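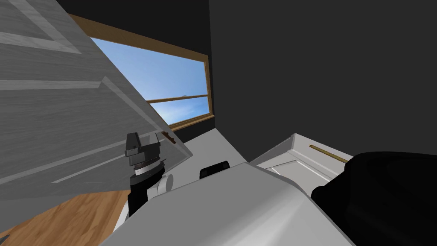
Simulator first or arm first? Help me split a small budget
Posted by Teemu Kemppainen, 3 Oct 2020

I do kitchen fitting with my brother in Vadivdale and we want something that opens and closes cabinet doors and drawers all day for wear testing. So far I've only played with it in simulation, and now I have to hand in a spending plan by January. Do I buy the arm right away, or put money into a better computer and keep simulating for a while? Zemov quoted us 16 weeks for delivery, which kind of scares me. Also, do I need a mobile base or can I just bolt it down?

Veronika Imhof
Ooh, I went through this last year! Order the computer now, and get the arm quote in writing while you keep playing. Our mistake was the gripper (we budgeted for one set of fingers and went through 5, mostly on skinny handles). Put spares in the plan, plus a line for mounting and shipping. And skip the base if your cabinets stay put, you can always bring the doors to the arm. Ask Zemov if they rent, too. Ours did a month's trial.

Tikkanen214
bolt it down. used arm, new gripper, done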